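Folding notes, part whatever

July 18, 2021

Quick one tonight, train in the morning and I haven't packed.

So the shirt policy. Last time I wrote I was still training on everything we had, all 2,394 demos in one pot, and complaining that the loss looked great and the folding looked terrible. Notburga Mösli read that post and sent me one line back: "have you looked at where they grab." I had not looked at where they grab.

Spent two evenings looking. Our demos come from several operators and everybody has their own idea of how a fold starts. One person goes for the hem, close to a corner. Another takes a fat pinch of cloth in the middle of nowhere and drags. A third smooths first, then lifts. All fine if you're a person. Average them and you get a gripper that goes down between two good spots and closes on nothing much.

The fix is dumb. I relabeled each demo by the first grasp only - which arm moves first, and how far from the nearest edge the tips close. Then clustered. Got 7 clusters, threw out the tiny ones, and fed the cluster id to the policy as an extra input. At test time I just pick one and leave it there for the whole fold. No new network, no new loss. Same wrist views plus the overview camera as before.

Beat Ammann says this is a poor man's latent variable and he's right. He also says I should of done it in January. Also right.
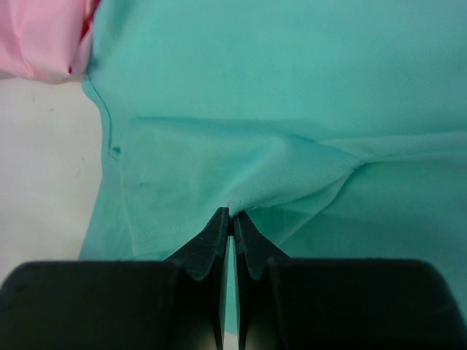
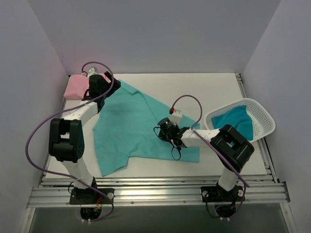
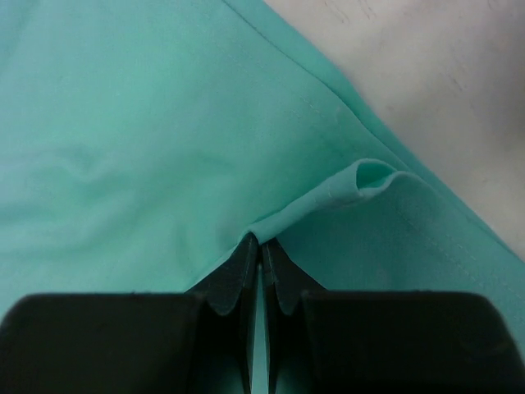

What changed. The two arms stopped fighting. Before, the left one would commit to a sleeve fold while the right was halfway into something from a different operator's playbook, and the shirt ended up as a rope. Now they mostly agree from the first move on. Mostly. The id for "hem first" is clearly the best one, the "drag from the middle" id is clearly the worst, and I'd drop those demos completely except they seem to help with recovery when a pinch slips. Haven't proved that. It's a feeling from watching.

Data amount mattered less than I expected. Cut the set down to 1,000 demos, keeping the cluster labels, and it still beat the full set without them. Going up to 3,000 with the stuff Pelley is supposed to send over might help but I'm less excited about it than I was. I'd rather have consistent demos than more of them. Told the Wamow people this on the call and there was a bit of a silence, they had budgeted for more.

Things that are still bad:

Thin fabric. The tips get two layers when I want one, and from the wrist view alone it's hard to tell which you've got, even for me scrubbing through by hand. Asante had a trick for this in their write-up, a small lift and look before commiting to the move. Want to try it.

Shirts that start at an angle. If it's badly skewed the policy folds it beautifully in the wrong direction.

Picking the id by hand is cheating, sort of. Kirau wants it predicted from the first overview frame. Tried a tiny classifier, it picks "hem first" nearly every time, so either it's very smart or it learned the prior. Guess which.

Also found a bug while doing this: the gripper width was being normalized twice on the right arm. Twice! Only the right. So every comparison I posted before this one is slightly off, sorry, I'll rerun the old numbers and update the table when I'm back. If you copied my preprocessing script, please check yours, it's the scale call near the bottom.

Code for the clustering is a mess but short. Email me if you want it before I clean it up, which could be a while.

Ok packing.

We use cookies to remember your preferences and count visits. By continuing to browse this site you agree to their use. Accept | Settings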